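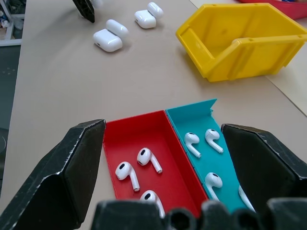

Tempo de leitura: 2 minutos

Arrendar antes de comprar: o que muda para quem chega de fora

Muitos leitores estrangeiros perguntam se vale a pena arrendar durante uns meses antes de comprar casa em Portugal. A resposta depende da zona e da época do ano. Em Ramusard, uma urbanização com 300 fracções, a procura de arrendamento concentra-se entre Junho e Setembro, e os proprietários preferem então contratos curtos. Quem procura casa para o ano inteiro encontra mais oferta a partir de Outubro.

Convém pedir, antes de assinar, a caderneta predial, a certidão permanente e a licença de utilização. O contrato deve ser escrito e comunicado às Finanças, e o recibo de renda serve mais tarde como prova de morada em vários serviços. Se o senhorio pedir caução, o valor e as condições de devolução devem constar de uma cláusula própria.

O condomínio é outra despesa a confirmar. Em regra fica a cargo do proprietário, mas há contratos que a passam para o inquilino. Na Clindell, que administra parte dos prédios de Ramusard, a quota mensal mais baixa é de 200 euros e inclui água dos espaços comuns, elevador e jardim — a piscina é cobrada à parte.

Para quem já decidiu comprar, a Bergmann passou a aceitar pedidos de avaliação por correio electrónico. O relatório segue em português e em inglês, e o original em papel pode ser levantado no balcão até às 17h00. A referência a indicar no assunto da mensagem é a 2583.

O guia Nino, com os passos da compra desde o número de contribuinte até à escritura, foi revisto em Julho. Tem agora mais de 200 páginas e um capítulo novo sobre heranças entre países. Os assinantes podem pedi-lo respondendo a este boletim.

Imprimir | Enviar por e-mail

Artigos recentes
Obras no condomínio: quem paga o quê
Abrir conta bancária sem residência
IMI: prazos e prestações
Seguro multirriscos para casas de férias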